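4. Cleaning and Descaling

Descale the Drirex kettle every 6 weeks. If your water is hard, or the DESCALE light comes on sooner, do it then.

CAUTION: Unplug the kettle and let it cool before you start. Do not put the kettle or the power base in water.

4.1 Descaling

1. Empty the kettle and take out the spout filter (see 2.3).
2. Fill to the MAX line with cold water and add 2 packets of Nitell descaler. Citric acid may be used instead - follow the amount on the package.
3. Close the lid, plug in the base and press BOIL.
4. When the kettle shuts off, unplug it and leave the solution inside for 10 minutes.
5. Pour the solution down the sink. Keep your hands and face away from the steam.
6. Rinse with fresh water, boil one full kettle and throw that water away.
7. Hold the RESET button until the light goes out.

NOTE: Heavy scale may need a second treatment. Do not scrape the heating plate with metal tools.

4.2 Spout filter

1. Rinse the filter under warm running water and brush it gently with a soft brush.
2. Check the mesh for tears. Replace a torn filter before using the kettle again.
3. Push the filter back in until it clicks.

4.3 Enamel mugs

Wash enamel mugs by hand with mild dish soap. Steel wool and scouring powder will dull the finish.

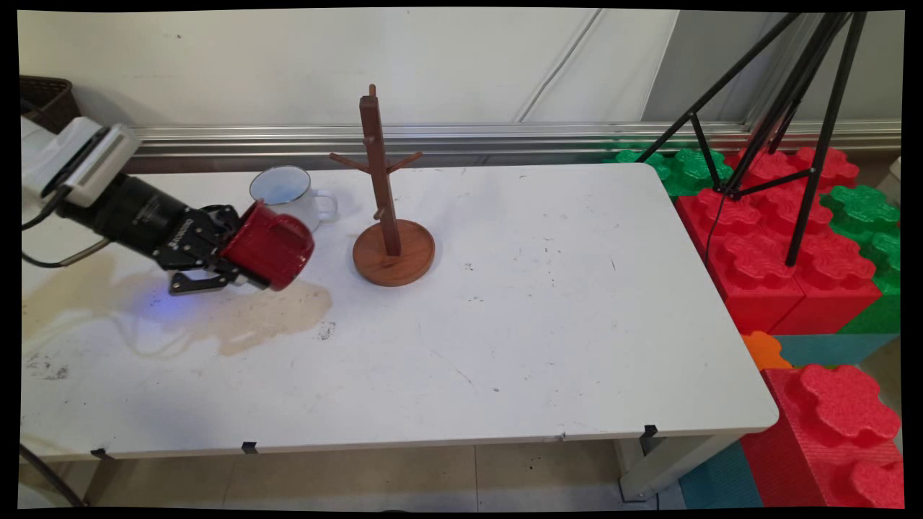 Dry the rims well before putting mugs away, as bare steel at a chip can rust. Do not use a mug that is chipped on the inside. Tea stains come off with baking soda and a damp cloth - leave the paste on overnight if needed.

CAUTION: Never put enamel mugs in a microwave oven.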